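How to look after a marble worktop

Marble is softer than most people expect when they first have it fitted. It marks, it takes in liquids, and it reacts badly to a good many things you find in a kitchen or bathroom. With a short daily routine and a seal once in a while it will stay in good order for decades. These notes cover cleaning, sealing, lifting stains and dealing with small scratches on polished and honed tops.
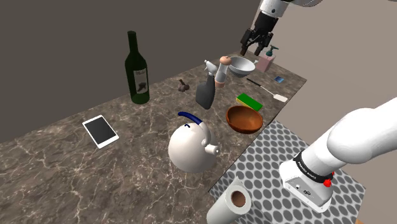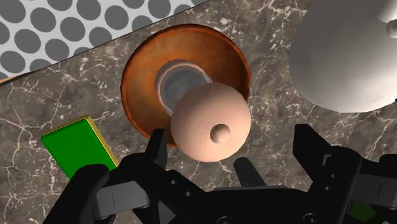 Dark marble with pale veins

What you need

Two soft cloths, one for washing and one for drying
A bowl of warm water
pH-neutral washing-up liquid or a stone soap
A penetrating sealer made for natural stone
Bicarbonate of soda
Cling film and low-tack tape
Wet-and-dry paper in 2000 and 3000 grit (honed tops use only the first)

Everyday cleaning

Wipe up spills as you see them. Wine, fruit juice, vinegar, tomato and fizzy drinks are the ones to be quick with. Blot them first with a dry cloth, then wash the spot. If you wipe straight away you spread the liquid over a larger area.

For the daily clean, put a few drops of washing-up liquid in warm water, wring the cloth out well and go over the whole top. Rinse the cloth, go over it again with plain water, and dry with the second cloth. Do not skip the drying. In hard water areas a top left to dry by itself gets a dull film that many people mistake for wear, and on dark stone it shows up within a week or so.

Do not use lemon, vinegar, limescale remover, bathroom spray, bleach or cream cleaner. The acid ones eat into the surface and leave a pale, rough patch known as an etch mark. Cream cleaners scratch.

Checking whether it needs sealing

Pour a tablespoon of water on to the stone near the sink, where it gets the most use, and leave it for fifteen minutes. Wipe it off. If the stone underneath has gone darker, the water has soaked in and the top wants sealing. If it looks the same as the rest, leave it and test again in six months. I do mine in January, when the kitchen is quiet.

Test light and dark areas separately. On some slabs the veins take in water faster than the stone between them.

Sealing

1. Clean the top with stone soap, rinse and dry it. Leave it overnight. The stone must be dry all the way through or the sealer will not go in.

2. Open a window and mask off any wood or metal trim next to the stone.

3. Try the sealer in a corner first. Most do not change the colour, but the 'enhancing' kinds darken the stone a good deal and you cannot easily go back.

4. Put it on with a lint-free cloth in overlapping strips. Work on an arm's length at a time.

5. Leave it for as long as the tin says. Mine says ten minutes. Do not let it dry on the surface.

6. Buff off everything that has not soaked in. Use a clean dry cloth and turn it often. Any left behind goes sticky and then hazy.

7. Give it a second coat if the tin calls for one, and keep the top dry for a day.

A sealer slows down staining. It does nothing for etching, so the rule about acids still holds on a freshly sealed top.

Lifting a stain

For oil or grease, mix bicarbonate of soda and water to a thick paste, like soft butter. Spread it over the stain and a little beyond, cover with cling film and tape down the edges. Leave for 26 hours, take the film off and let the paste dry out fully. Scrape it away with a plastic spatula and rinse. Old stains may take three or four rounds.

Coffee, tea and wine need a paste made with hydrogen peroxide. Keep that for pale marble – it can lighten dark stone. Rust is best left to a stone firm.

Scratches and etch marks

Light etching on a honed top can be rubbed out with 2000 grit paper, used wet, with very little pressure. Go in small circles, rinse and look at it dry before doing more. On a polished top follow with 3000 grit and a marble polishing powder, and expect the patch to look slightly different in low light.

For anything you can catch with a fingernail, get someone in. Gerrit Verbruggen at Willems in Torkatley redid a metre of ours on a Tuesday morning and charged less than we paid for the sealer and powders we had tried beforehand. Ask for the price before they set out, and whether it includes sealing afterwards.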